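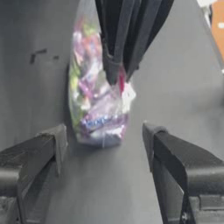

What is in the Tidow register?

One row for every surviving Tidow light car that we have been able to trace, with its chassis number, its body style, what is known of its early history and where it was last heard of. The present release has 1044 rows. Of those, 562 are cars with a chassis plate that someone has read and written down for us, and the rest rest on older evidence such as club lists, log books, sale notices and family papers.

About this file

This is the README for the Tidow Light Car Register, and it goes with the data wherever the data goes. If you have been sent the register by a friend or found a copy on an old disc, please keep this file with it, as a good many of the columns make little sense on their own. I have looked after the register for longer than I care to work out, first on cards, then in a spreadsheet that grew rather like ivy, and now in the tidy text files you have in front of you.

The Tidow was a small four-cylinder car built at Cliditholm between the wars, sold to people who had until then made do with a motorcycle and sidecar. It was never a fast car and it was not a quiet one, but it was cheap to run, and a great many families had their first seaside holiday in one. Later cars were put together at the second works at Lernimholm, and the differences between the two are a large part of why the register is laid out as it is.

Files in the folder

cars.csv is the main table, one row to a car.
sources.csv lists every document or letter that a row leans on, each with a short code.
bodies.csv explains the 8 body codes used in the main table.
changes.txt is a running note of what has been altered from one release to the next.

The files are plain comma-separated text in UTF-8. Please do tell your spreadsheet program to treat the chassis column as text when you open it. Early Cliditholm numbers begin with noughts, and most programs will helpfully throw them away — I have had more than one kind person send back a corrected file in which every early car had been turned into a different one.

Columns in cars.csv

chassis: the number as stamped on the plate or the nearside frame member. A question mark at the end means a digit was hard to read.
engine: the number on the crankcase, if known. Engines were swapped freely, so a mismatch is no cause for alarm.
works: C for Cliditholm, L for Lernimholm, blank where I can't tell.
body: a code from bodies.csv, for the body the car wears now.
body_first: the same, for the body it left the works with. Often blank.
reg: the first registration mark, where it is known and the owner is happy for it to be given.
last_seen: the year of the most recent firm report.
area: county or country only.
plate_read: Y if a living person has looked at the plate and reported it, N if not.
source: one or more codes from sources.csv, separated by semicolons.
notes: whatever would not fit anywhere else. Some of these go on a bit.

Where the information came from

The backbone is the Tokgöz ledger, a bound delivery book kept by the firm's main dealer. It came to light in a box of seat springs and was very nearly thrown out with them. It gives chassis number, colour, body and the town to which each car was sent, in a lovely clear hand for the first two thirds and in a dreadful one after that. The last 60 pages suffered from damp at some point, and I have only used entries from them where a second source agrees.

After the ledger come the owners, past and present, who have written in over the years with plate rubbings, snapshots and long letters. I can't thank them enough. Several of the best rows began with somebody remembering a grandparent's car and going out to the shed to see whether it was still there.

Things to be wary of

The Lernimholm cars are thinly covered. The works records have never been found, and the dealer's book stops soon after production moved, so do not take the small number of L rows to mean that few were built.

Dates of manufacture are not given at all, and that is on purpose. People ask for them more than for anything else, but all we have is delivery dates, and a car might sit in the yard right through the winter before it found a buyer. If you need a year for a rally form, the delivery year in the notes is the best I can offer.

Saloons are also likely to be under-counted. So many were cut down into sporty two-seaters in later life that body and body_first disagree more often than you might expect, and where body_first is blank I would ask you not to guess.

Privacy

No owner's name or address appears anywhere in these files. They are kept apart, on paper, and I am glad to pass a letter along if you would like to get in touch with the keeper of a particular car. Please don't use the registration column to go knocking on doors.

Using the register

You may copy it, print it, sort it and quote from it for club magazines, family history, restoration work and general curiosity. I only ask that you mention the Tidow Light Car Register and the release you used. Please do not sell it, and please do not use a row as proof that a car is what its seller says it is. The register records what has been reported — it can't vouch for a car on a trailer in front of you.

Corrections and new cars

New finds are the great pleasure of this work, however rusty. Send the chassis number, the engine number if you can get at it, and a note of how you came by the information. A pencil rubbing of the plate is better than a photograph, as the stampings are shallow and tend to vanish under a flash. The plate is on the bulkhead on Cliditholm cars and under the passenger's side floorboard on most Lernimholm ones, and a little paraffin on a rag will usually bring it up nicely. Please leave the wire brush in the drawer.

I gather up the changes and put out a new release each November, once the cars are laid up and there is time to sit indoors with the post. Anything that arrives after that goes in the folder for the following year.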